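Plulteo Self-Watering Planter, one season in

I come from people who regard houseplants as a moral test. My grandmother kept a jade plant alive through two house moves and a divorce, and when it was passed to me it came with a look. So when I tell you I bought a pot that waters the plant for you, understand that some of my relatives would call this cheating.

The Plulteo is a plastic pot inside a bigger plastic pot. The outer one holds water, the inner one holds soil, and a wick runs between them. A float on the side rises and falls to tell you when to fill up. Mine came from the garden center in Turham, where it sat next to the Bilgin, a planter that does the same job with an app. I have enough things on my phone that are disappointed in me.
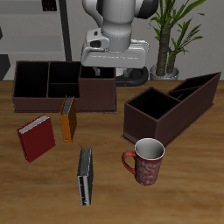 Setup took one evening and used up more of the kitchen table than planned. The instructions are a folded sheet with drawings, and drawing four shows the wick going through a hole that drawing three hasn't told you to punch out yet. Small parts wander off while you go back and reread, so sort them first. An open desk organizer with a few compartments, like the dark brown one on the left, would do nicely: wicks in one cell, float pieces in another, the big section for the saucer clips. I used a cereal bowl and lost a clip in the milk.

The wick works. I put a peace lily in the first pot, because a peace lily tells you how it feels by lying down, and it has stayed up since January. My previous record was a good deal shorter. The soil stays evenly damp, the leaves stopped going crisp at the tips, and I went away for 5 days and came home to a plant that hadn't noticed.

The float is another matter. It sticks. It sticks at full, which is the one reading you'd rather it didn't invent, and a tap with a spoon brings it down to the truth with a little click. I now tap it every time I walk past, so I'm still checking on the plant as often as I ever did. I've just added cutlery.
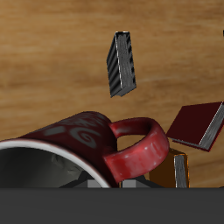 Then there are the gnats. Constantly damp soil is a resort for fungus gnats, and mine checked in by the third week. A layer of coarse sand on top sent most of them off to bother the basil. The box says nothing about this, though it does find room for the word "serenity" on two sides.

Don't put anything in it that likes to dry out. The jade plant stayed in its old clay pot, where it's watered when I remember and does better than I deserve. I did try a small aloe in the Plulteo, and we needn't discuss the aloe.

Size deserves a warning too. The rim flares out well past the base, and it eats a windowsill. I went over to the Ornik trough for the herbs for that reason. Long, narrow shapes waste less room, provided you line them up with the edge of whatever they're on. Set one straight and one at an angle, the way the two organizer boxes are here, and you've lost the corner you were saving for your coffee. The Ornik has no reservoir, so the herbs and I are back to the watering can and the guilt.

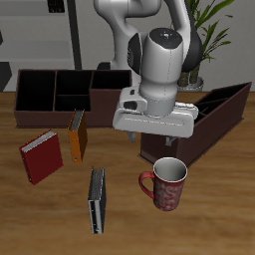
Cleaning is where I'd knock off the most. The inner pot lifts out easily when empty and not at all when full of roots. Algae gets into the reservoir anyway, and the filling spout is too narrow for a bottle brush. I've had some luck pushing a rag through on a chopstick. Anything wide and open is easier to live with – the box on the right, say, with an open top you could get a whole hand into. Plulteo could learn from that, or at least put the spout on a hinge.

Would I buy it again? For the lily, yes, and I have, in gray. For ferns I'd guess it does fine too, though I haven't risked one. If you travel, or if you simply forget, it's worth the money and the spoon. I keep it in the back room when my mother visits.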